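Last updated: 27/10/2019

Two hands, one bed

Afia Fiadzo has spent most of her working year on hands. She runs the bench trials at Stornard, where a two-legged robot is being fitted with one maker's hands after another and sent into a furnished bedroom to see how they cope.

The choice is down to a pair of designs. The Drarketti has the stronger grip and costs more. The Sinel is lighter and easier to repair.

"On paper you'd take the Drarketti," Fiadzo says. "It'll hold a full bucket all day. But bedding isn't a bucket. You need to feel where the edge of a pillow is before you close on it, or you just pinch air."

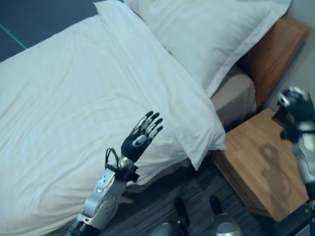

She says pillows gave the team more trouble than the heavy jobs did. A hand that closes too early pushes the pillow away, and one that closes too late catches the sheet as well. Each design got 165 attempts at the same set of tasks, with the fingers checked for slack after every 21.

The Sinel did better on cloth. The Drarketti was slower to let go, and Fiadzo blames the controller for part of that.

"We ran both on the Alemneh controller so it would be fair, and I'm not sure it was," she says. "The Drarketti people would tell you it wants its own. They might be right. We'll swap it in April and find out."

Cables are her other complaint. Both designs run some of their wiring outside the wrist, and a loop of cable will find a drawer handle sooner or later. She has asked for shorter runs and is still waiting.

Contact with people is tested separately, at low force. The team's own limit for a hand touching a person is 90 newtons, and Fiadzo would like it lower.

"I've stood there myself for it," she says. "You learn quickly which one you trust near your ribs." 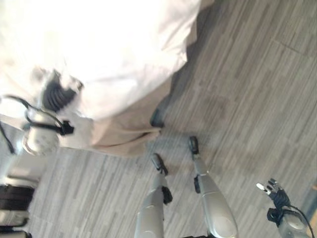

What comes next

The next round moves on to duvets, starting with the corners at the foot of the bed. Fiadzo expects the head camera to matter as much as the fingers, as white fabric on white fabric gives it very little to work with.
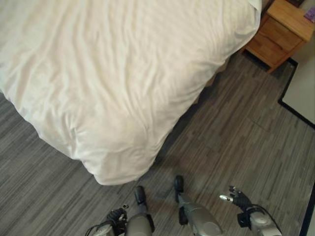 The foot of the bed and the nightstand, from the robot's head camera.

She won't name a winner yet. "If I had to order tomorrow, I'd order the Sinel — and a box of spare fingers."

Shares: 21
Comments: 2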